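County hearing on the needle exchange bill, who's going?

hosell_rider
Posted 7:42 am
The state health panel is taking testimony in Hosell on the bill that would let counties run their own syringe exchange programs. Sign-up closes at noon the day before. You get 3 minutes at the microphone, and written comments can be up to 700 words. Rep. Gerasimos Politis is the sponsor. I plan to speak in favor and would like to know who else from Henden County is making the drive.

mbatista
Posted 8:15 am
I'm going, but I'm speaking against it as written. Section 4 lets a county board open a site without holding its own hearing. I don't have a problem with the programs. I have a problem with finding out about one after the lease is signed.
— Solange Batista

hosell_rider
Posted 8:31 am
Section 4 says the board has to publish notice 12 days ahead. It's on the second page.

mbatista
Posted 8:40 am
Notice is a line in the legal ads. A hearing is a room where people can answer back. Those are different things and the bill only asks for the first one.

Genivaldo V
Posted 9:58 am
I worked nights at the clinic in Kestitz for over 12 years. We saw the same infections again and again, in people who would have taken clean supplies if anybody had been allowed to hand them out. The county paid for those hospital stays anyway. I brought this up in August when Politis came through town, and he said the cost estimate would be attached to the bill. I looked last night and it still isn't there.
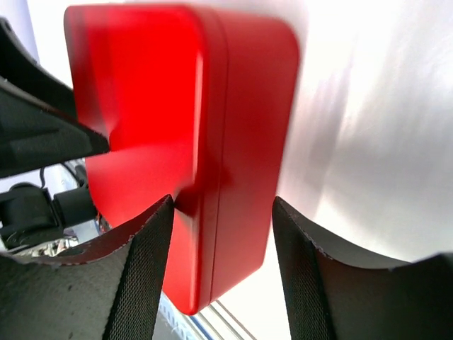

I'd support the bill either way, but it's going to be hard to win over the members from the east side without that estimate. They ask about money first. If someone has a contact in his office, please ask for it before the hearing.

tallgrass
Posted 10:22 am
East side here. Yes, we ask about money first. The state grant covers the first year and after that it's on us. Catacutan closed its dental clinic the same way when the grant ran out.

J. Figueiredo
Posted 11:05 am
Catacutan closed the dental clinic when the dentist retired and they couldn't hire another one. The grant had a year left on it. I was on the hiring panel.

tallgrass
Posted 11:19 am
OK, I had that wrong. I still want to see year two in writing.

Genivaldo V
Posted 11:26 am
So do I.

mbatista
Posted 12:50 pm
I called the sponsor's office. Atieno Owino on his staff told me the estimate is with the budget people and should be posted by tomorrow afternoon. I also asked her about adding a hearing to Section 4. She said they would look at language if I sent some, so I'm writing it tonight.

hosell_rider
Posted 1:14 pm
Post it here before you send it. If it's one hearing with a deadline I could live with that. If it lets a board put off the vote for as long as it likes, I'll testify against the amendment.

mbatista
Posted 1:20 pm
One hearing, with a deadline. I'll put it up after supper.

J. Figueiredo
Posted 2:37 pm
I have room for two in my car from Kestitz, leaving at 6:30 in the morning. Message me if you need a ride. Parking behind the building is permit only, so use the lot across from the library.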